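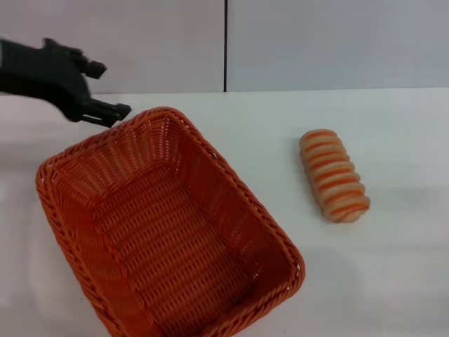
Home About Archive Garden Contact

26 February 2023
By Catinca Căpraru
4 min read

The orange basket and other lies I have told myself

I own a basket for every bad habit in this house. One by the front door for keys, which holds batteries. One in the bathroom for face washers, which holds sunscreen in various stages of separation. And since November I've owned a bright orange one, bought at the Vandilstead market for 32 dollars, with the clear and noble purpose of holding The Things On The Table.

If you don't have Things On The Table then I congratulate you, and I assume you live alone or in a catalogue. Ours are the usual. Mail that needs a decision. A tape measure. The good scissors, and the bad scissors that come out when the good ones are under the mail. A single shin pad. A pamphlet about council rates in Ildale, where we haven't lived for years.

The theory was that all of this would go into the basket, and at the end of the day the basket would be carried around the house like a very dull Easter and everything returned to its rightful place. I read this somewhere. The woman who wrote it had three children and a linen cupboard with labels in it, and I believed every word.

What happened is that the basket became the rightful place. By Christmas it had a geology. The top layer was recent and could be negotiated with, the middle was school notices, and down the bottom was a fine grit of rubber bands, bread tags and a coin from a country none of us has been to. Fermín, my husband, took to calling it the Archive. He'd say "have you checked the Archive?" in the voice of a man who had not checked it himself and wasn't going to.

(Fermín Zúñiga, for the record, is a tidy person everywhere but at home. His desk at work has a pen on it. One pen. I've seen it.)

So last weekend I tipped the lot out on the floor. I'd put the kettle on first and told everyone to leave me alone, which they did with insulting speed. I won't list what came out. I will say that I found the warranty card for the Ojeda toaster, which we replaced last winter on the grounds that we'd lost the warranty card for the Ojeda toaster. I also found a gift voucher for the Rosov nursery, expired, and a birthday card I'd written to my aunt, stamped and everything. She's had another birthday since. I've posted it anyway. She can think I'm early.

Most of it went in the recycling. A fair bit went back where it lived, and a stubborn little heap belonged nowhere at all and has been moved to the third drawer, where I don't have to look at it. I'm aware of what I've done there.

Then I gave the basket a going over with the brush attachment and an old toothbrush. If you've never cleaned a woven basket, the walls are fine, you just run down the ribs, but the bottom is a crosshatch and every square of it is a small apartment for crumbs. The braided bit around the rim is worse. I got toast out of that rim. I don't know how toast gets into a rim. It took 47 minutes, and I know that because I had a podcast on and it was a 47-minute podcast, about Antarctica, where they presumably don't have this problem.

And now it's empty, and I have to tell you it's a lovely basket. I'd forgotten. It's a properly loud burnt orange, the colour of a 1970s bathroom, with rounded corners and that twisted rope sort of edge that made me pick it up at the market in the first place. I'd spent the whole summer looking at the top of a phone bill instead.

The trouble with an empty basket is the pull it has. I've caught myself walking towards it with a receipt. My youngest stood over it with a sock for quite a while before she saw me watching and took the sock elsewhere (behind the couch, I found it later). Fermín has suggested we put fruit in it. It's far too big for fruit. You'd need an orchard.

My mother thinks I should give it a proper job, like bread, or the knitting. I don't knit. She knows I don't knit.

For the moment the rule is that nothing goes in unless the person putting it in can say when it's coming out. I wrote the rule on a bit of paper so everyone could see it, and then I couldn't think where to keep the bit of paper.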